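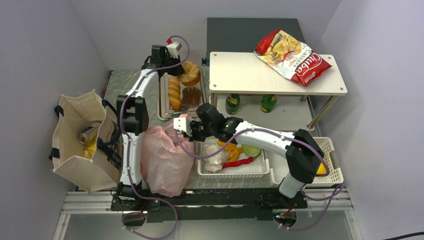 Hi all, time for the spring update on the Nerby partnership program, and I'll start with the thing you asked me about in April, which was whether our co-founder pairs are still talking to each other. They are! Most of them, anyway. We matched people on purpose with someone who works differently from them, and the first few weeks were bumpy. Sharing a business is a bit like sharing groceries: two people with their own ideas about what gets put away first. I had that argument secondhand from nearly every pair, only it was over invoices and hiring.

Numbers first. We had 123 applications and took 54 people, so 27 pairs. Two pairs have split up since then. One was friendly, one was less so, and I spent a long Tuesday on the phone with both halves of the second one. Each of them is staying in the program solo for now and I'd like to keep it that way if you're okay with it.

Votia is the pair I keep bragging about. One of them plans everything down to the hour and the other had never written a budget before she joined us. They fought over pricing for a month. Then they tried each other's price in a different town, looked at the sales together, and settled on something in between. They've now got their first 500 paying customers and they've asked to mentor in the next round (I said yes before they finished the sentence).

Pacheco is slower going. Both partners are quiet, and I think we got that match wrong. They avoid the hard conversations, so the lease decision has been sitting there since winter. Yaw Lamptey has started joining their weekly check-in and he makes them write down one disagreement before the call. It's helping. They did finally email the landlord.

On money, we're under on travel and over on coaching. The coaching hours went up once we saw how much the pairs wanted a third person in the room, and I'd like to move $2000 across from travel to cover it. No new money needed - just your okay on the transfer.

The Fatley workshop got pushed back a few weeks when our room fell through. We have a new room, the speakers are all still in, and sign-up is open to the whole group this time instead of just the new pairs.

Still on my list before the next report: rewrite the matching questionnaire (it asks plenty about skills and hardly anything about how people argue), get the exit interviews typed up, and chase the last few pairs for their sales figures. If you want to sit in on a check-in, tell me which pair and I'll ask them.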